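Tallarero Workshop Building
Monthly Safety Walk – October
Rooms covered: store room, bench room, finishing room, loading door
Start 7:45 a.m., Thursday. Lights on, machines locked out.

Marks used: OK, FIX (before next walk), NOW (same day).

1. Bench room, wall storage

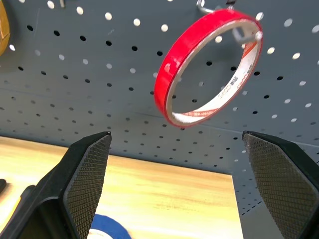
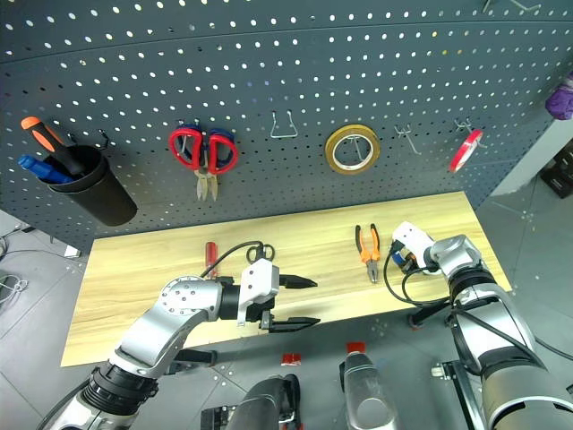 Pegboard with hooks at the bench, tape and hand tools.

1.1 Board fixings tight to wall – OK
1.2 Hooks seated, none working out – OK
1.3 Sharp tools hung or stored point down – OK. Keep it that way with the new chisels.
1.4 Spare hooks in drawer – FIX. Two sizes mixed together, sort them.

2. Exits and walkways

2.1 Main exit clear – OK
2.2 Rear exit clear – NOW. Three boxes from the Bistel delivery were left inside the door. Moved to the store room before we went on. Second month in a row. Deliveries go on the pallet by the loading door and nowhere else.
2.3 Exit signs lit – OK front, FIX rear. The rear sign flickers. New lamp on order.
2.4 Floor tape visible – FIX. Worn through at the turn by the finishing room.
2.5 Aisle width – 45 inches at the narrowest point, OK

3. Fire equipment

3.1 Extinguisher 278, bench room – OK. Gauge in green, pin and seal in place.
3.2 Extinguisher 413, finishing room – FIX. Gauge in green but the tag is unreadable. Ask for a new tag at the yearly service.
3.3 Fire blanket – OK
3.4 Oily rag can – NOW. Lid propped open with a stir stick. Emptied and closed.
3.5 Smoke alarms tested – OK, all sounded. The one in the store room is quieter than the others. Change the battery anyway.

4. Electrical

4.1 Panel door closes, labels readable – OK. Breaker 11 still says "spare" and it feeds the dust collector. Relabel.
4.2 Extension cords – FIX. One with a nicked jacket, tagged and taken out of use. The Hudoneo reel is fine.
4.3 GFCI outlets tripped and reset – OK
4.4 No power strips chained – OK

5. First aid and eye wash

5.1 Kit stocked – FIX. Out of large bandages, low on gloves.
5.2 Eye wash bottles in date – OK
5.3 Emergency numbers posted – OK. Sheet still lists the old Tan clinic number, so print a new one.

6. Noise and dust

6.1 Sound level at the planer – 91 dB at the operator position. Ear protection required, sign is up.
6.2 Dust bags under half full – OK
6.3 Filter on collector – FIX, clean before the next big job

Carried over from last month: handrail on loading steps (still loose, bolts bought), store room light switch cover (done).

Next walk: same route, start at the loading door.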